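Residents' Forum > Shared Facilities > Laundry room, Stirent House: proposed change to drying times

Idun Söderlund
Posted 2019-12-26
Residents are invited to comment on the proposal that drying lines be limited to 24 hours per household from March. The present limit is two days. Comments will be passed to the managing office before any decision is taken. Please keep replies to the matter of the lines; the charge for the machines is dealt with in a separate thread.

T_Amundsen
I wish to record my objection. Heavy cotton does not dry in 24 hours in that room during winter, and the window has been stuck since the Fuchs dryer was fitted. A shorter limit would oblige residents to use the dryer, at their own cost.

Nyokabi Muli
I support the proposal. On several occasions I have found every line taken and the washing on it perfectly dry. The limit we already have is not observed.

T_Amundsen
In that case the existing rule should be applied before a new one is written. I would also ask who is to take down another person's washing, and where it is to be put.

Idun Söderlund
The draft states that items left beyond the limit may be placed in the basket by the door. They would not be removed from the room.

ebbe.lindqvist
May I suggest a middle course? T-shirts and other light items could be kept to 24 hours, with bedding and towels allowed the full two days. Light items can also be dried on hangers at home and folded straight away — my household has done so for years and seldom needs a line.
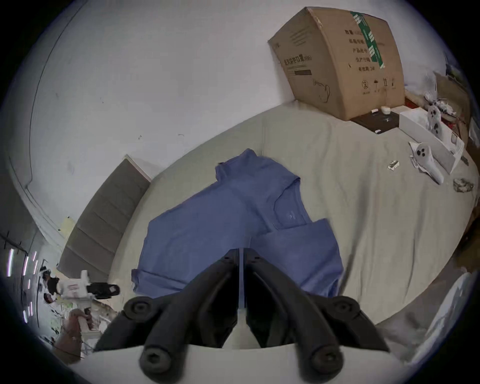

Blue T-shirt, partly folded, on the bed.

Nyokabi Muli
Mr Lindqvist's suggestion is reasonable, although I doubt that residents will sort their washing by weight. One limit for everything is easier to follow.

T_Amundsen
I could accept the middle course if the window is repaired first. I remain opposed to the draft as it stands.

Idun Söderlund
Both points have been noted. The window has been reported to the managing office under repairs, and I will post their reply in this thread.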